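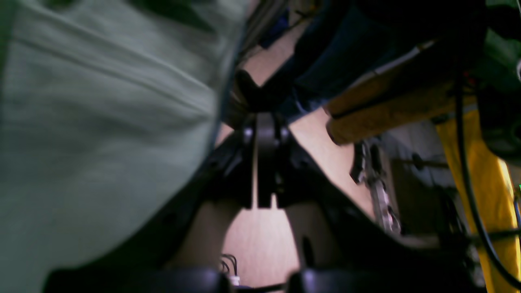
Sorting and folding at Rornura

31 Jan 2026

Rornura is the clothes room on the upper floor of the old ferry office in Graltanport. Clothes are handed in at the side door, sorted on the tables, folded and put on the shelves for collection. Anyone living in the town can use it. This gallery follows the clothes through the room in the order the work is done. Captions run from the door to the shelves.

The side door
Bags are left inside the door, on the left. Please tie the tops. Shoes go in a separate bag, in pairs, with the laces knotted together.

Opening the bags
Everything is tipped out at the long table by the window and checked for pins, tissues and anything left in the pockets. Coins go in the jar. Keys and cards are kept in the office until September and then handed in.

First sort
Clothes are split by weight before anything else. Knits and jersey go to one side, denim and heavy cotton to the other. They need different folds and sit on different shelves, so it saves handling them twice.

Knitwear
Jumpers and ribbed tops are laid face down, sleeves crossed over the back, then folded up from the hem in two goes. They are never hung. A ribbed top left on a hanger for a week has points at the shoulders that are hard to get out.

Jeans and work trousers
Folded in half down the length, seat tucked in, then in three. The waist size is written on a paper tag and pinned to the back loop. We used to put the tag inside the waistband and people could not find it.

Greens and blues
Colours are kept together within each size. Pale greens and greys share a shelf with the creams. Navy has a shelf of its own, next to black, and the two get mixed up most evenings in winter. If you are not sure, hold the item next to the black card on the end of the table.

The mending basket
Loose buttons, dropped hems and small holes. Anything that needs a new zip goes to Dumitrescu, the alteration shop on the quay, which takes a batch from us at the end of each month.

Rags
Clothes past mending are cut up for cleaning cloths. Cotton is best. Remove zips and poppers first and put them in the tin, as the mending table uses them.

Baby clothes
Sorted by age on the label, then checked by eye, as the labels do not agree from one make to another. Vests are rolled. Sets are kept together with a strip of cotton tape.

Bedding
Sheets are folded to the width of the shelf and put inside one of their own pillowcases. Duvets are stored in the 72 litre boxes under the stairs. We cannot take pillows.

The shelves
Plullar shelving, bought second-hand from a school library and cut down to fit under the slope of the roof. The bottom shelf is kept clear in case of damp. The highest is for coats out of season, and the step stool is behind the door.

Labels
Size first, then type. The old labels had the type first and are being replaced as they wear out, so there are both kinds on the shelves at the moment.

Ready for collection
Orders are packed in paper bags with the slip stapled to the handle. Bags not collected after 17 days are unpacked and the clothes go back on the shelves.

Open days
The room is open for collection in the mornings and for sorting in the afternoons. The stairs are steep. Ring the lower bell if you would like your bag brought down.

Back to all galleries
Next: the new curtains for the hall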